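# Onsri: Team Structure Survey Data

Last updated: June

Onsri is a set of survey answers on how midsize companies split up work, hand off decisions and change team boundaries. It was put together by Calcombe for its own planning work and is shared here as plain CSV.

## Contents

- `teams.csv`: one row per team, with size band, reporting line and main function
- `decisions.csv`: who signs off on budget, hiring and schedule changes
- `changes.csv`: team merges, splits and moves reported by managers 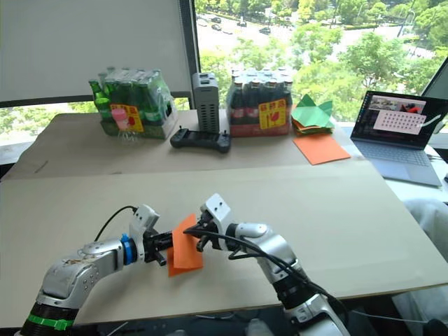
Each row carries a team ID that links the 3 files. IDs are random and can't be traced back to a company. Free-text answers were removed before release, except for job titles, which were mapped to a short list.

## Collection

Managers at 80 companies filled in the same form. Ratings use a scale of 1 to 5, where 5 means the team decides fully on its own. Blank cells mean the question was skipped. Do not read them as zero.

- Teams with fewer than 6 people are grouped in a single size band.
- Duplicate forms from the same team were merged, keeping the later one.
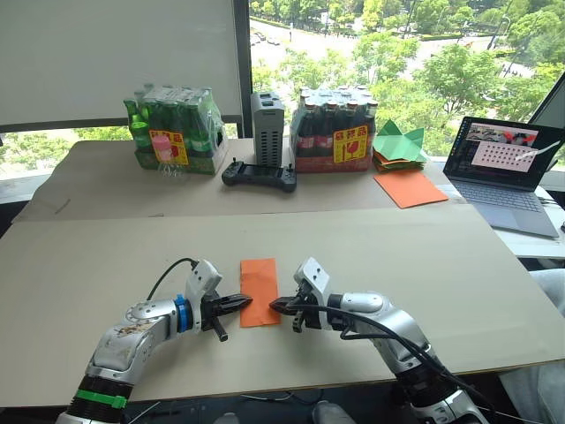 ## Known limits

Answers come from managers only, so staff views are missing. Retail is thin. Companies that came in through the Pustura mailing list tend to report flatter structures; use the `source` column to filter them out.

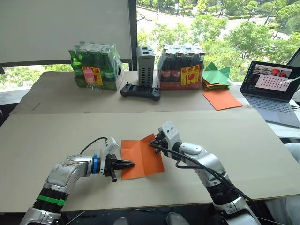 The `reporting_line` field changed meaning between form versions. Version 1 asked for the direct manager's level, version 2 for the number of levels above the team. Don't pool them without checking `form_version`.

## Use

Free for research and teaching. The Enater import script reads all files as they are.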